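Two Arms, One Table: The Grister Sorting Station Under Review

Small parts rooms have long been a difficult market for makers of automated equipment. The work changes often, the items are light and varied, and the budget seldom allows for a custom line. Grister, a kit sold through the distributor Mirnero, is offered to shops in that position.

The kit includes two arms with two-finger grippers, a covered table, and the Stidard control software. It is delivered in 3 crates and takes up less floor than a standard packing bench. Mirnero leases the station for a minimum of 118 days, with installation and two training sessions included in the fee. Service calls are billed separately after the first month.

Our review took place in October at the Tehrani parts depot, where the station was assigned to light picking: small items taken from the table and placed in a plastic bin. Depot staff prepared the item list and the review team observed.

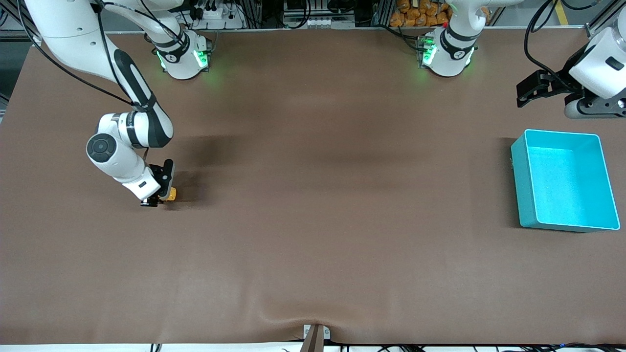 Setup and Daily Use

Installation was completed in a single working day. The arms are mounted at the far edge of the table, which leaves the near side open to the operator. Green lights on the bases can be seen from a normal standing position. The brown table covering gives good contrast with bright items, though it can wrinkle at the near edge and should be smoothed before each shift.

Stidard assigns each arm its own area, and an operator may change the division from the main menu. New items are added by name and size. The printed manual runs to 68 pages and is clear on daily tasks – less so on error messages, several of which are listed without a remedy. Mirnero states that a revised edition is in preparation.

Limits of the Kit

The standard grippers are intended for small, firm goods. Soft packets and loose bags require different fingers, sold as an option. Shops that handle such goods every day should request a trial with their own stock before signing the lease.

Cable routing also deserves attention. The lines to the grippers run along the outside of the arms, and the installer should confirm that they have enough slack at full reach. Replacement cables are held in stock by Mirnero and may be fitted by trained shop staff.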